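Magazine > Home Tech > Reviews
Print | E-mail

Table-clearing, by hand, so a robot can learn it later. Leden rents out the grippers, $400 a month, Zimell sorts the recordings. Quick look, one kitchen, lots of clutter. Grip feel matters more then I expected.

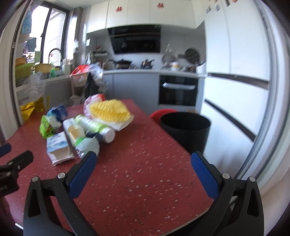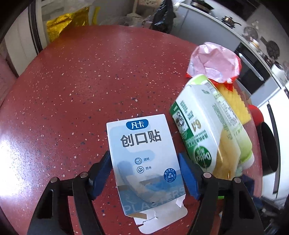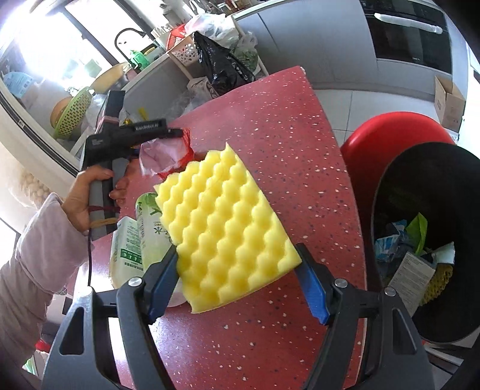 Last one: yellow foam, pinched between the blue pads.

A reader in Dradel writes that 400 is steep when your wrist gives out in an hour, and would Leden please do a weekly rate. Fair. We've asked, no anwser yet.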